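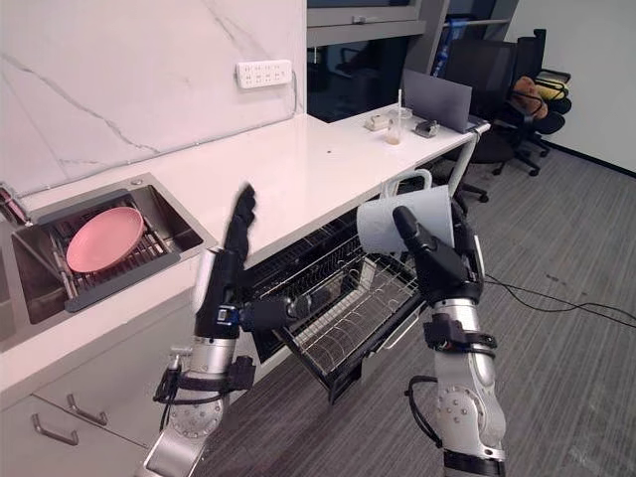
Mug in the right hand, dishwasher open underneath.

Stusum Kitchen Practice Kit, second edition - my review

I've been using the Stusum kit since April and I keep getting asked if it's worth the money, so this is my long answer. What you get for $265 is a ring binder, a stack of wipe-clean cards, a roll of yellow floor tape and a pad of sign-off sheets. It's a set of house rules for people who run robot arms in ordinary kitchens (with real sinks and real mugs), and it's written by people who have clearly done the dishes themselves. I love it! Mostly.

The binder runs 73 pages and splits into 6 sections. Start with section two, "Before Power." It's the one I'd pay for on its own. Every card has a spot for two sets of initials, and you don't switch on until both are filled in. Adaeze Adebisi and I used to do this by shouting across the room, and I can't say I miss it.

The dishwasher card is great too. It wants the rack pulled out before the arm moves, no person's hands in there while it's live, and dull plastic practice dishes until the motion has been run slowly from start to finish. We skip to ceramic a bit earlier than the card would like. I know, I know.
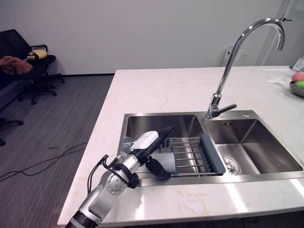
Cables get a whole section, and I rolled my eyes at first - six pages about cords? But it's the part that changed how I set up. The rule is that anything crossing a walkway gets taped down or covered, and anything on the arm gets checked at full reach. I'd only ever worried about the second kind, the loop that sticks out near the elbow. Meanwhile there's a thin black cable wandering over the carpet toward the counter, near the wheels of an office chair, which is pretty much what the card tells you to look for. The tape in the kit holds so-so on carpet, by the way. Buy proper cord covers.

My biggest gripe is the counter card. It says to clear "nonessential items" and leaves it there. Is a fruit bowl at the far end nonessential? A laptop? Asabe Afolabi says anything you'd be sad to see knocked over has to go, and I've penciled that in on our copy.

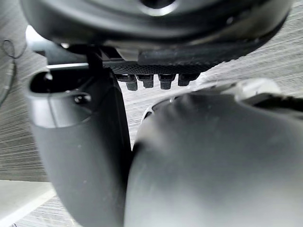
Photo: Signe Hviid / Girkodville

The gripper inspection sheet is short and very good. You look over the fingers, the pads, the screw holes and the gap between the fingers, and you write down what you find even if it's only a few specks of dust. The print is tiny though, and the boxes are too small for my handwriting. I copy the page up a size and clip it in.

I also tried the Pralside binder, which is cheaper and has nicer paper, but it's written for factory cells and has nothing at all on water. If you work next to a sink, get the Stusum. Refill sheets are sold separately and the last batch came with the holes punched on the wrong side. Customer service sent new ones by Wednesday.

Four stars out of five, and I'd go up to five for bigger boxes and a counter card with some actual detail in it.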